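Maintenance notes for the Kenalitz cell, January 2024. Maintained by Krum Kneževič; gripper section by Jericho Dagdag.

## Hardware

- Two arms, each with a two-finger gripper
- Wrist camera on each arm, fixed exposure
- Gray tabletop, white background
- Controller config: `cell/kenalitz.yaml`

## Finger check

Run before every block of 40 episodes.

1. Home both arms.
2. Close the gripper with no load. The fingertips should meet at a straight vertical seam in the wrist view.
3. Log the encoder value at full close. Nominal is 3,010. If it is off by more than 15 counts, rerun `zero_fingers`.
4. Open, lower over a lid knob, and stop with one finger on each side. Do not lift.
5. Compare both views with the saved references.

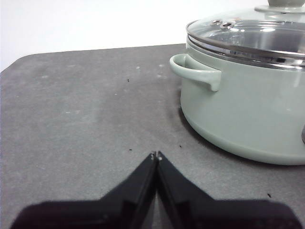 Wrist views: fingers closed beside the green pot, and fingers on either side of a lid knob.

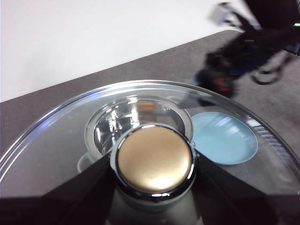
If the seam leans, loosen the finger screws, seat both fingers against the Prirko alignment block, and tighten evenly. Repeat from step 2. Swap fingers as a pair.

## Cleaning

- Wipe the tabletop with a dry cloth at the start of each shift.
- Clean the camera window with lens tissue. No solvent.
- Wipe the fingertips with alcohol and let them dry before homing.
- Wipe glass lids on both faces. Fingerprints add glare and upset the knob detector.

## Cable routing

Leave a loop at the wrist large enough for full rotation. Jog the last joint to both limits after any cable work and watch for pull at the connector.

## Known issues

- `zero_fingers` times out if the gripper starts fully closed. Open it first.
- Finger offset is lost on a hard power cycle. Reload from `cell/offsets.json`.
- Episode 285 has no encoder log.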